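February 17, 2024
Dye bench, Prirncombe

Vat 2 again. Third go at a mid blue on the old cotton sheeting, the pile Min-kyu got from the guest house clear-out. Want something between the pale we got last week and the navy that came out like a school uniform. Notes as I go, will tidy later (won't).

Water from the butt this time, not the tap. Tap here is hard as nails and the vat went cloudy both times before. Butt water a bit brown but strained through a stocking it was fine. Do-yoon thinks it makes no odds. We'll see.

Stock made up last night in the tall jar. Indigo powder from Yeo, the last of the 1,000 g tub, so must reorder. Pasted it with warm water first and took my time over it, as the lumps last time were my own fault. Marbles in the jar, lid on, shake, leave, shake. Smells like it always does. Door open.

Scour first. Two of the pieces I had down as scoured were NOT scoured, or somebody put them back in the wrong crate. Water beads on them. Back in the pan with soda ash, simmered 2 hours, liquor came off the colour of tea. Even old sheets that have been through the wash for years have muck in them. Fabric conditioner probably. Write SCOURED on the tag, in pencil, every time.

Vat temp 48 when I started, dropped to 41 by the end because I forgot the lid between dips. The blanket wrap helps but only if someone actualy puts it back.

Dips:
Piece A, one dip, five mins, out, aired ten. Patchy at one end where it floated up. Not using.
Piece B, two dips. Nice even. Bit pale.
Piece C, three dips, aired fully between. This is the one. Slight purple lean to it, which I like and Do-yoon doesn't.
Piece D, four dips. Too far, and it rubbed off on my thumb.

Wet colour always looks two shades deeper than you'll get so don't stop early. I have written this on the wall and still stopped early with B.

Rinse till clear, then the vinegar soak, then rinse again. Piece C took 25 minutes of rinsing. Cold hands. The sink is slow, there's still wax in the trap from the batik lot.

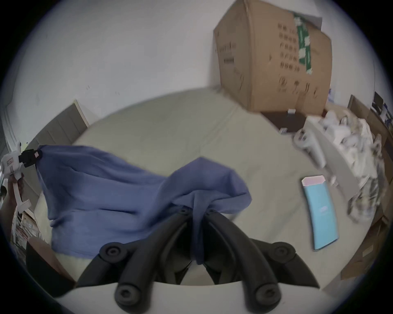

Why does the blue come out of the vat green and then change?
The dye only dissolves once the oxygen has been taken out of the vat, and in that state it's a yellow green. Air turns it back to blue on the fibre, so it needs a proper airing before the next dip.

Put that down as Min-kyu got asked it at the open afternoon and said "chemistry".

Tried the Nikex detergent for the final wash on half of piece D to see if it would knock back the rubbing. It did a bit. Half washed with it passes the white hanky test if you're kind, other half doesn't. Wash everything twice from now on and leave a week before cutting.

Madder side experiment, not much to say. Alum jar was nearly empty so I weighed what there was and scaled the rest down. Came out a brick pink on the wool, nothing much on the cotton. Water too hot, I think, went brown round the edges of the pan. Keep under 60. Do again with the chalk added.

Weld seeds: Do-yoon has sown a tray on the windowsill, far too early I reckon, Feb light is rubbish in here. Labelled at least.

Civell order. They want 94 napkins hemmed and dyed the piece C blue, all matching. All matching is the problem. One vat won't hold that colour over so many, it weakens as you go. Plan: do them in small batches, mix the batches up before the last dip so any drift gets spread about. Min-kyu says quote them for a "range of blues" and have done. Might be right. Ask them before buying the thread. Also need to know if they want the corners mitred, makes a big diference to the time.

Fed the vat at end of day, gave it a gentle stir, no splashing, coppery skin back on top within the hour and the liquid under it clear yellow. Healthy. Lid ON, blanket ON.

To get:
soda ash, the big bag
indigo
alum
rubber gloves, long ones, the left of every pair has gone
litmus strips, ours have got damp and read the same for everything

Next time: retest piece C for light. Strip taped in the south window, half under card, check it in a month. And try a soya milk dip before the vat on one piece, Do-yoon read it gives a deeper take on cotton. Need a control of the same cloth, same crate, tagged.

Pan with the blue handle is dye only. It was in the kitchen again.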